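The Rulebook Comes to the Table

Denmont's guidance for household robots, revised in April, runs to 29 pages. Six of them deal with setting a table. I read those twice and still don't know what counts as a pass.

The cloth gets the most attention. Fabric wrinkles, and a printed pattern makes a messy background for software hunting for an edge. The draft asks for "reasonable flatness." Reasonable to whom?
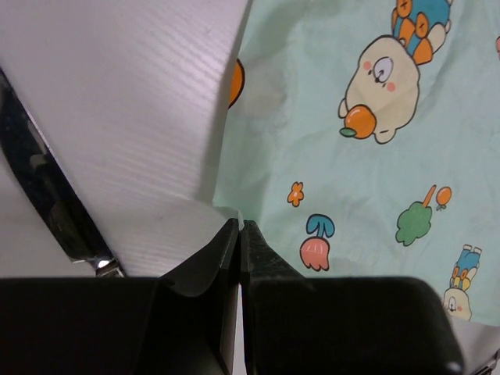

What the standard leaves out

Nolte and Jisusport both wanted a limit on fingertip force. The draft offers three grip classes and no test method - a label, in other words, that a maker can award itself.

Two arms sharing one small table is the harder case. Plate, knife, fork and mug all sit within reach of both. 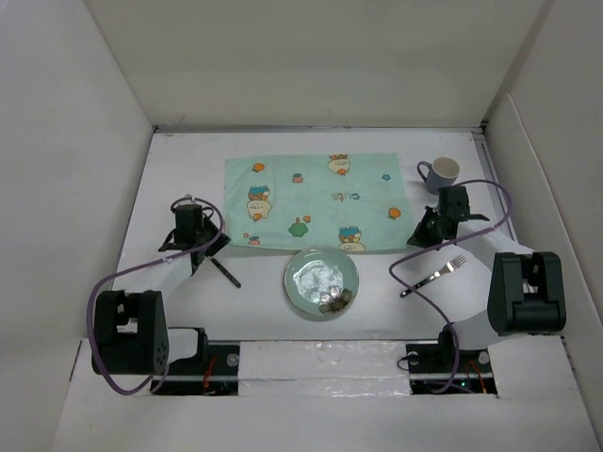 Bisavus argues that each arm should have its own zone, with a stop if either crosses over. Fine on paper. But a cloth spans both zones, and the draft gives shared objects one paragraph. Comments close in 12 weeks, and I plan to send mine.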